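Gollholm tabletop, white
Item no. 1704
Tables and work surfaces > Tabletops

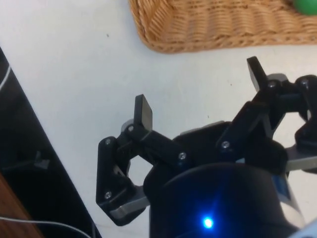 White tabletop.

Kaufmann sells the Gollholm as "the last work surface you will ever need." We sell it as a decent white tabletop at a fair price, and we would like you to read the rest of this page before ordering one.

What it is
A flat, rectangular top, one color, no pattern. It ships without legs. You can put it on the Grallik frame, on trestles, or on a base you already own, as long as that base has a full rail along both long sides. Four loose legs screwed into the corners will hold it up, but the middle will dip in time, and Kaufmann will tell you that isn't covered.

About "scratch-proof"
The leaflet in the box uses this word twice. We don't know of any tabletop that deserves it. We kept a Gollholm on the packing bench from February on and it picked up fine lines where people dragged metal brackets and toolboxes across it. You see them when the light comes in low and hardly at all the rest of the day. Lift things and the top will look good for much longer. Slide them and it won't.

About "stain-free"
Coffee, pencil and most tape residue came off with a damp cloth and a drop of dish soap. Permanent marker left a gray shadow that we never got rid of. Red ink from a stamp pad left a pink one. Black rubber feet left standing in one place can mark any white surface, this one included, so put something under them if you plan to leave equipment parked for weeks.

About "glare-free"
Depends on your lamp. Under ceiling lights it was fine for most of us. With a bright desk lamp pulled down close, Kanako Kudo in our showroom found it tiring after an hour and went back to her old gray one. If you do small work all day long, come in and sit at it for a while before you spend the money.

What we do like
Small dark parts are easy to find on it. Drop a black screw and you'll spot it right away. The edges are properly finished on all sides, the back one too, so it can stand in the middle of a room. And the top we've had on the Grallik frame is still flat, which we can't say for the cheaper Holer we used to stock.

Weight and lifting
The top weighs 35 kg. The leaflet shows one smiling person carrying it up a staircase. Get a second person.

In the box
1 tabletop, white
1 bag of screws for the Grallik frame
1 leaflet (see our remarks)
The screws are short. If you use a different base, measure the rail first and buy your own.

Warranty
Kaufmann gives five years. Read the terms, though. They cover the surface lifting and the top warping on an approved frame. They don't cover scratches, stains, heat marks or anything that happens after you drill a hole in it. Gion Pfister handles our warranty claims and will give you a straight answer about whether yours has a chance before you go hunting for the receipt.

Cleaning
Damp cloth, mild soap, dry it off. No scouring powder. Kaufmann also sells a special care spray for white tops. We tried it next to dish soap and couldn't tell the two halves apart, so we don't carry it.

Questions we get

Can I cut it down?
Yes, with a fine blade, but the cut edge will be raw and you lose the warranty. We don't cut tops in the store.

Can I clamp things to it?
Yes. Put a scrap piece between the clamp and the top. Without one, the clamp leaves a ring.

Is the white the same as the white on the Holer shelves?
No. The catalog says it is. Side by side, the Holer is yellower.

Does it come in other colors?
Kaufmann lists three. We have only ever been sent white ones.

Customer comments

"Good top, silly leaflet. Mine came with a small chip under one corner and they swapped it without a fuss." – Nayeli Ochoa

"Shows every crumb. I knew it would and bought it anyway. Would have liked longer screws." – Ingeborg Auer

Delivery and returns
Delivered flat to the curb. Check all four corners before you sign, and write any damage on the driver's sheet – a phone call the next day is much harder for us to do anything with. Unused tops can come back in the original carton. Drilled ones can't.

Page last checked by Mirjam Fuchs, 31 March 2025

See also: Grallik frame, trestles, felt pads, longer screws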